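Wimthorpe Household Recycling Centre: Frequently Asked Questions

Last updated Oct 12, 2021

The questions below are the ones we are asked most often at the gate and by email. If yours isn't answered, please use the contact form or speak to a member of staff on site.

Before you visit

Who can use the site?

Anyone who lives in Wimthorpe or Jesasmont and pays council tax there. You will be asked for proof of address at the gate. A driving licence, a council tax bill or a utility bill is fine. We accept a bill shown on a phone as long as your name and address can be read.

Do I need to book?

Yes, for cars and vans. Slots are released a fortnight ahead and can be booked online or by phone. Cyclists don't need to book but should still bring proof of address. We do not let people in on foot because there is no pavement on the access road.

How many times can I visit?

Up to 3 times a month per household. Unused visits do not carry over. If you are clearing the home of someone who has died, or moving house, write to us and we can add extra visits to your account. Please do this before you book.

What happens if I arrive early or late?

We will let you in up to ten minutes either side of your slot if there is room. Outside that, you will be asked to rebook. A missed slot does not count against your monthly visits.

Can I bring a trailer?

Single-axle trailers are allowed. Twin-axle trailers are not. If you bring a trailer you need a trailer slot, which is a separate option on the booking page. Choose it even if the trailer is small, as it takes up a second bay.

Do I need a van permit?

If your vehicle is a van, a pickup or anything with no rear side windows, yes. Permits are free and take up to 4 working days to arrive. Hired vans can use a day permit, and you will need to show the hire agreement. Campervans with fixed beds or a fixed cooker do not need one.

Can a friend or neighbour go for me?

Yes, if they bring your proof of address and a short signed note from you. The visit will be taken off your allowance and not theirs.

What you can bring

What do you take?

Garden waste, wood, metal, cardboard, glass, textiles, small and large electricals, paint, car batteries, household batteries, engine oil, cooking oil, rubble, soil, plasterboard, hard plastics, mattresses, furniture and general waste that can't be recycled.

What don't you take?

Gas bottles, fireworks, flares, asbestos, tyres, fire extinguishers, clinical waste and anything from a business. Gas bottles should go back to the supplier. For asbestos, please ring the council, who can arrange a collection from your home. There is a charge for this.

Is there a limit on rubble and soil?

Each household can bring two bags per visit. A bag means one that an adult can lift without help. Plasterboard is counted separately and has to be kept dry and apart from other rubble. A single sheet counts as one bag.

Is there a charge?

Not for ordinary household waste. Rubble and soil over the limit can be brought by arrangement and is paid for by card at the office. We don't handle cash.

Do I need to sort my waste before I come?

Please do. Mixed black bags may be opened at the sorting table and you will be asked to separate anything that can be recycled. It is much quicker to do this at home. Gloves are available if you have forgotten yours, but we do sometimes run out.

What should I do with paint?

Liquid paint goes to the paint store, which is next to the office. Ask a member of staff to unlock it. Tins must have lids. If a tin has dried out completely it can go in the metal container, with the plastic handle cut off if you can manage it. Usable water-based paint is passed on through the Marín reuse scheme, so please leave the label on.

Where do old duvets and pillows go?

In general waste. They can't go in the textile bank. Some animal shelters take duvets without feathers, so it is worth ringing round before you book.

Can I bring a fridge or freezer?

Yes. Empty it first, defrost it and tape the door shut. Staff can help you lift it out of the car but are not allowed to take it out of a van on their own.

Are shredded papers accepted?

Not in the cardboard container, as they blow about. Put them in your garden waste or in a tied paper bag in general waste.

On site

Will staff help me unload?

If you have told us when you booked that you need help, yes. Otherwise staff will help when they can, but they are also directing traffic and swapping containers, so you may have to wait. All the large containers are reached by steps. There is a ground-level bay at the far end for anyone who can't use steps.

Can children get out of the car?

Children under 16 and pets must stay in the vehicle. This applies to everyone and there are no exceptions for short visits.

Why was a container closed when I came?

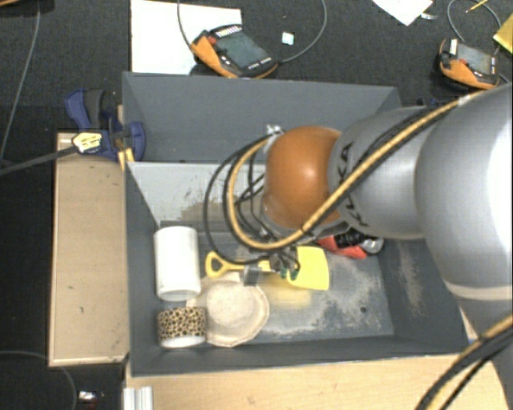
Containers are closed while they are being swapped or pressed down. It usually takes less than a quarter of an hour, and you can carry on with the rest of your load in the meantime. If a container is going to be closed all day we put a notice on the booking page in the morning. Garden waste is the one most often affected, particularly in June.

Can I take things away?

No. Once something has been put in a container it belongs to the contractor, Janix, and can't be removed. If you see something that looks too good to throw away, tell a member of staff before it goes in and they will put it aside for the reuse shop.

I dropped something in by mistake. Can I get it back?

Tell staff straight away and do not climb in. They will stop using the container and see what can be done. Keys and phones near the top can often be reached. Once the container has left the site we can't trace what was in it.

How does the reuse shop work?

It sells furniture, bikes, tools, crockery and toys that have been handed in at the site. You don't need a slot for the shop if you park in the lay-by outside the gate. Sofas and armchairs must have their fire label. Electrical goods are tested before they are sold and come with a 70-day return period, so keep your receipt. The shop doesn't take reservations.

What happens to it all

Where does the waste go?

Metal, card and glass go to merchants for recycling. Garden waste is composted at Jesasmont and takes almost 4 months to be ready. Wood is graded, and the better grades are chipped for board. General waste goes to an energy plant. Mattresses are taken apart so the springs and foam can be dealt with separately.

Can I buy the compost?

Yes, in bags from the reuse shop or loose from the composting site if you bring your own sacks and a shovel. It is a soil improver and is too strong to use by itself for seeds or pots. Mix it with ordinary soil first.

Does everything I put in a recycling container get recycled?

Most of it. Loads can be turned down if they have the wrong things in them. The usual causes are painted or treated wood in with clean wood, plant pots in garden waste, and food left on cardboard. If you aren't sure where something goes, ask.

Complaints and contact

How do I complain?

Speak to the site supervisor first if you can. If that doesn't settle it, write to the site manager, Keabetswe Ndlovu, at the office address or through the contact form. You should have a reply within 2 weeks. Please include the time of your visit and your booking number.

My car was damaged on site. What should I do?

Report it before you leave so that it can be written in the log. Take photographs of the damage and of the bay you were parked in. We can't deal with claims that weren't reported on the day unless there was a good reason.

Can schools and groups visit?

Yes, outside busy periods. Groups are kept to the walkway and the reuse shop, and everyone needs flat closed shoes. Ask for the group visit form at least a month ahead.

What are the opening hours at Christmas?

They are put up on the booking page at the start of December. The site is always closed on Christmas Day, Boxing Day and New Year's Day.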